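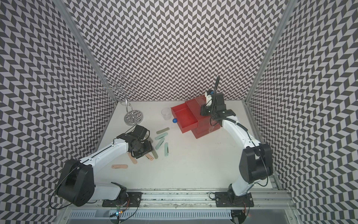 ## Arrumação de miudezas - março

Eu e a So-ying Wan fizemos a arrumação da sala pequena da Ketimcombe. São peças de bancada: caixas, copos, suportes e tudo aquilo que costuma andar solto pelas gavetas grandes. A caixa vermelha tem duas gavetas, e a de cima, aberta e vazia, é a que vai receber as peças mais pequenas. O copo transparente tem marcas de medida pouco visíveis, mas chega bem para guardar contas e botões. O suporte cromado para joias fica ao fundo, à esquerda, e a bola azul ainda não tem lugar definido.

**Gavetas.** A de cima leva anéis, fechos e alfinetes. A de baixo fica para linhas e fita métrica.

**Suporte para joias.** Só colares e pulseiras leves. Os brincos vão numa caixa à parte, a 27 na nossa lista.

**Paus chatos.** Guardam-se em molhos de 25, presos com elástico - os partidos vão para o lixo.

**Etiquetas.** O Chih-ming Cheung imprimiu uma folha de 50, em letra grande. Colam-se na frente das gavetas, sempre do lado direito.

A lista completa das caixas está na pasta Sideletti, junto à porta. Quem levar alguma coisa escreve lá o nome e o número da caixa.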